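Automation at a Packing Workplace: Changes in Tasks, Training and Responsibility
Student project report, submitted by Vilém Rusnák
9 March 2026

1. Purpose of the project

The project examined how the work of mixed-snack packers at Brevska changes as the firm prepares to automate part of its Odik line. Brevska fills gift boxes with candies, jellies and drink pouches of many shapes. Conveyor equipment already seals and labels the boxes, but the filling is still done by people. The firm now asks some of its packers to work with hand-held grippers, so that their movements can be used to train a robotic packing cell.

2. Method

The author interviewed packers and two shift leads, reviewed 457 recorded packing runs, and read the firm's training notes. Additional background was provided by Chukwu, the supplier responsible for scheduling software. Interviews were conducted outside working hours and participation was voluntary.

3. The work at hand 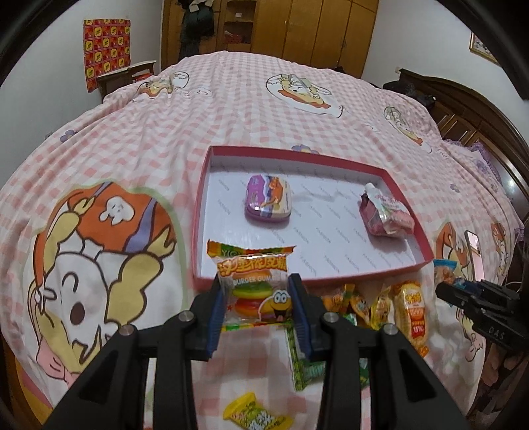
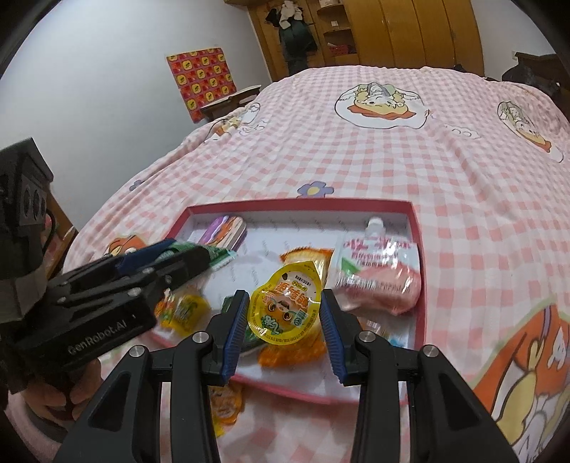
Department of Work and Technology Studies | Student Projects

Both grippers have two fingers with ribbed blue pads. A soft packet can be pinched flat between them, while a jelly cup has to be approached with the fingers open on either side. Packers reported that these two movements feel like separate skills. Several said they had to slow down considerably during the first week, and one described the change as "learning to pack with somebody else's hands."

4. Findings

Of the 2000 runs planned by Brevska, 1495 had been completed when the interviews ended. The shift leads accepted 1113 of these. The remainder were returned, most often for a dropped item or a missing start signal. Packers were not always told which reason applied, and this was the most common complaint.

Pay was unchanged, but the content of the job was not. Packers who had been measured on boxes per hour were now measured on accepted runs. Experienced employees, whose speed had given them a certain standing on the line, lost that advantage for a time. Two of them had since become informal trainers, a role that does not appear in their contracts.

Hand fatigue was mentioned in most interviews. The firm introduced shorter rotations through its Vumia scheduling tool, and the packers considered this an improvement.

5. Recommendations

The report recommends that Brevska state the reason for every returned run, recognize the trainer role in writing, and inform packers before June which tasks will remain manual once the cell is installed. Spouted pouches and irregular packets are expected to stay with the packers during the first stage.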